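### 4.2 Telling an empty view from a lost one

We should say a little more here about the frames in which there is almost nothing to see, as they gave us far more trouble than the crowded ones, and we suspect that other groups working with wrist cameras have met the same thing and simply trimmed it away. In the Plurkholm recordings the arm spends a good deal of its time lifted or tilted between one reach and the next. During these stretches the camera looks mostly at a plain background, and the policy has very little to hold on to. Our first version of Zornoris treated every such view as a failure of tracking. It would stop, ask for a new pose estimate and wait, and anyone who has sat beside a robot that stops and waits will know how long an afternoon can feel.

The trouble, once we had gone back through the logs with some patience, lay in how the confidence score was built. We had borrowed the idea of spreading image features over the whole view, and for a busy tabletop that is a very sensible thing to want. A frame whose features all sit in one narrow band scores badly under such a rule, even when that band holds everything needed to work out the camera's tilt. So we split the score into 2 parts. The first asks whether there is any regular structure in view at all, however small the area it covers. The second asks whether that structure agrees with what the joint angles say the camera ought to be seeing. Only when both parts are low does Zornoris now call the view lost.

For the first part we look for families of straight lines that meet at a common vanishing point, and we fit the known grid of the mat to them. The gripper is masked out beforehand with a fixed outline, grown by 4 pixels on every side to allow for a bit of play in the mount. We did try learning the mask – it worked nicely in Plurkholm and rather less nicely on the second arm in Pristatport – and in the end the fixed outline was easier to trust and a great deal easier to explain to a new student. Figure 3 gives a typical case: the grid is confined to a strip along the bottom, one black finger reaches in at the lower right, and the old score rejects the view outright.

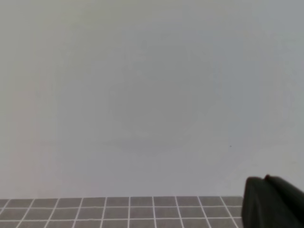 **Figure 3.** Wrist view with the grid mat along the lower border and plain light gray above it.

With the split score in place, we ran the held-out set again. It contains 106 sequences in which the arm passes through at least one view of this kind, and the old rule had halted the arm in 55 of them. The new rule halted it in 4, and when we replayed those by hand the pose really had drifted in every one, so we are quite content to let them stand as they are.

A word of caution belongs here all the same. The fit leans heavily on the mat being flat and on its lines being evenly spaced, and we would not expect it to carry over to a bare bench. The Hou variant, described in the next section, drops the grid and works from the edge of the table alone. It is slower, and it needs a better starting guess, but it has been a kind companion on the days when we wanted the mat out of the way.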